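Capa de sofá preta e branca com almofadas laranja — fica pesado demais? E como prender a capa?

Publicado em Casa e Arrumação — 2 respostas

Paloma Pettigrew
Oi gente, rapidinho que tô no intervalo. Temos um sofá baixo na salinha de descanso aqui da Clunard, parede lisa, carpete cinza. O tecido é preto e branco, bem estampado, e as almofadas são laranja mostarda. Tem ainda uma comprida preta com uns desenhinhos brancos que fica deitada no encosto.
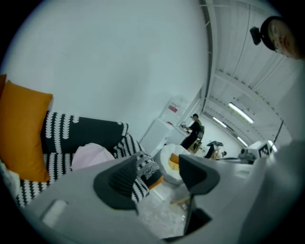
Meu problema são dois. Primeiro: o tecido do assento escorrega toda hora, a gente senta e levanta e já tá tudo torto. É capa solta, comprei na Isgate em dezembro, paguei 80 e não dá pra devolver. Segundo: acho que tem coisa demais. Almofada, manta, paninho rosa em cima do assento... todo mundo larga alguma coisa ali e no fim do dia parece varal. Tiro o laranja? Deixo só o preto e branco? A sala é pequena e não queria gastar de novo.

Ah e não posso furar nem grampear nada, o sofá é do prédio.

Wilmer Muñoz
Não tira o laranja não!! É o que salva. Preto e branco sozinho com parede clara e carpete cinza fica sala de espera de dentista.

Sobre a capa: espuma de rolo, aquela tipo macarrão de piscina cortado, enfiada no vão entre assento e encosto. Empurra bem a sobra do tecido pra dentro primeiro, depois a espuma por cima. Aqui em casa usei 2 pedaços e segurou. Se o assento for liso por baixo põe tb aquela telinha antiderrapante de tapete, corta um pouco menor que o assento senão aparece.

Outra coisa — lava antes de ajustar. A minha encolheu uns dedos na primeira lavagem e tive que refazer tudo. Água fria, sem secadora. 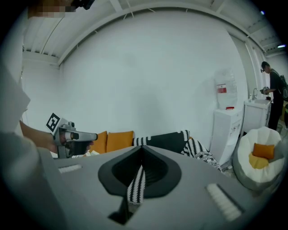

E almofada murcha se ficar sempre em pé no mesmo canto, troca de lado de vez em quando e dá uns tapas. Se a capa dela tiver ziper, vira a espuma por dentro tb. Só isso, tenho que sair.

Slavica Mujić
Concordo com o Wilmer na espuma, discordo da telinha, a minha esfarelou e grudou no estofado. Prefiro alfinete de espiral (aqueles de estofador, que torcem). Não é furo furo, entra no tecido e sai sem marca, mas testa atrás antes já que o sofá não é de vcs.

Quanto ao excesso, eu faria assim:
almofadas laranja — deixa juntas numa ponta só, encostadas. Espalhada de uma em uma é que dá bagunça.
manta — uma. Dobrada em três no sentido do comprimento, no braço do sofá. A outra vai pro armário.
paninhos avulsos — cesto. Qualquer cesto com boca larga do lado do sofá, o pessoal joga ali em vez de jogar no assento.
poltrona — se tiver uma clara, repete o laranja nela, aí o olho entende que é de propósito.

O cesto foi o que mais ajudou aqui no ateliê, comprei um na Lilatau por 19 e tá inteiro até hoje.

Manta com franja pega muito fiapo de carpete, sacode antes de dobrar. E não lava junto com a capa, a franja embola toda.
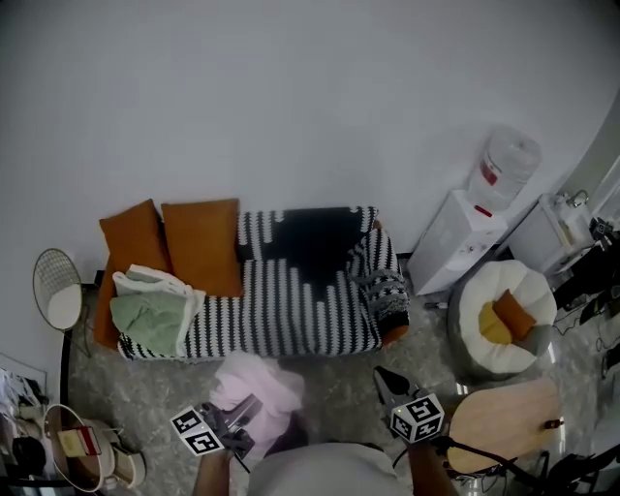
Sofá, poltrona clara e bebedouro no mesmo canto.

Paloma se a capa ainda escorregar depois da espuma, me fala a profundidade do assento que eu te digo quantos alfinetes. No nosso foram 18, mas é pq eu exagero.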